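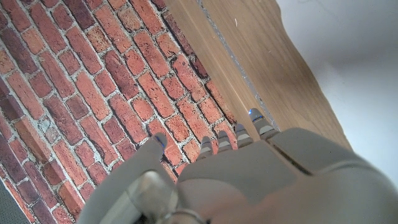 What should an operator do when a recorded example is accepted on the station but does not appear in the training set?

Leave the example where it is and open a ticket before recording it again. In most cases the recording is complete and has been held back by the label check, and a second attempt under the same label will be held back as well.

Search tickets Search Advanced

Filed under: Data Collection > Recording Stations > Missing or Held Examples

Ticket 518
Site: Pramness
Project: Astgate
Reported by: Tanner Melnyk
Status: Resolved

Summary of the problem

The Astgate project requires 900 accepted examples of two-handed tabletop tasks before the next training run may be scheduled. During the March collection period, the station counter and the training set ceased to agree. The station reported each example as accepted. The training set did not show any example recorded after the midday restart. No error message was displayed to the operator.

Steps taken by the reporter

The operator closed the session and opened a new one. The counter continued from its previous value, and the examples remained missing. The operator then recorded one short test example with the label "test" and found that it, too, was accepted and did not appear. Recording was stopped at 2:15 p.m. and this ticket was opened.

First response

The support desk asked that the station be left powered on and that no files be moved or renamed. The reporter was asked to supply the session log, the label list in use, and one view from each wrist camera. These were received the same afternoon.

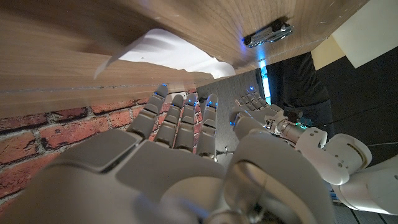

Attachment 2. Wrist camera view, fingers below the wooden board, second hand at right.

Findings

1. The wrist camera views were readable and were excluded as a cause.

2. The session log showed that both camera streams and the joint readings had been written in full for every example. No data had been lost.

3. The label list on the station was an older copy. It had been restored by the midday restart and did not contain the five task labels added for Astgate. The operator's screen continued to offer the newer labels – it reads them from a separate location – and the mismatch was therefore not visible during recording.

4. The import service, Ekinci, compares each label against the station's list. Examples whose labels are not found are placed in a holding folder. The service records this in its own log and does not notify the station. The label "test" was absent from both lists and was held under the same rule.

Corrective action

The current label list was copied to the station and the import service was restarted. The held examples were released in two batches, with the first batch reviewed by the support desk before the second was allowed through. The test example was deleted at the reporter's request. The station counter and the training set now agree.

Follow-up from reporter

Tanner Melnyk confirmed that recording had resumed and that new examples were reaching the training set. He asked whether the held examples must be checked again by an operator, given that they had passed the review screen once. The support desk replied that no second review is required. The time stamps, the order of the examples, and the operator notes were kept as originally written.

Open items

A request has been sent to the Bostlow office to have the station display a warning whenever the holding folder is not empty. Until that change is released, operators at Pramness are asked to compare the counter with the training set after every restart – and to report any difference under this category, quoting ticket 518.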